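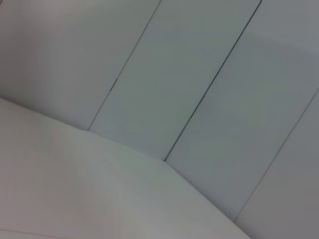

*Fig. 1. Plan clair et panneaux gris, vus du poignet.*

## Séance du mardi : régler la caméra du poignet

Bonsoir à toutes et à tous, et merci d'avoir bravé l'escalier de l'atelier ! Avant de toucher au bras Plurum, on prend le temps de régler l'exposition (je sais, vous préféreriez le voir bouger, moi aussi). Les joints entre panneaux feront de très bons repères : commencez par le plus sombre.

- Vitesse : 17 mm/s, pas plus
- Rotation maximale : 180°
- Notez vos valeurs dans le cahier

Rory Niven garde les câbles de rechange, demandez-lui.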